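Brurness open day, PC assembly demo — who went?

benchgrub wrote:
Went to the robot open day at the Vovcombe site. The arms were working on a desktop tower laid on its side, with a memory module in the gripper and the parts laid out in a tray next to it. I stayed 30 minutes.
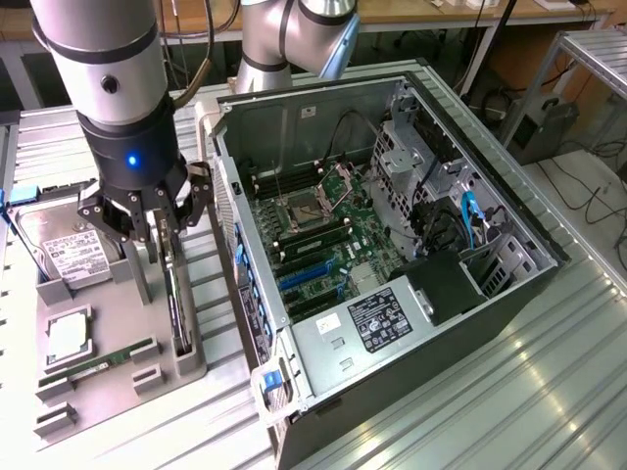

Posted by benchgrub, August 10, 2019

They call the cell Nina. The host said it had done 486 memory inserts since June. I asked how many failed and didn't get a number.

solderpot wrote:
A person does that in 10 seconds. I don't see the point.

benchgrub wrote:
Speed wasn't what they were showing. They wanted people to see how it lines up on a used Dell board — no special fixture on the board itself.

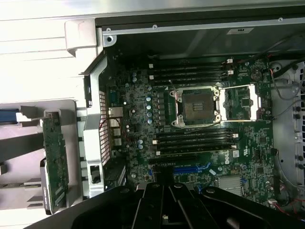
Gripper over the board, CPU socket open and empty.

kestrel_50 wrote:
I'm with solderpot on memory, but I'd let a robot near a socket before I'd let my coworkers. Bent pins cost us 5 boards last year. Did they say what software it runs?

benchgrub wrote:
Rarari, their own. One more from me.
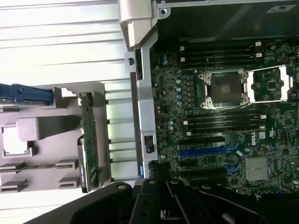
Page last modified: August 2019

solderpot wrote:
Fair enough on the pins. Still want the failure rate.

kestrel_50 wrote:
Email them and ask. They answered me in two days last time.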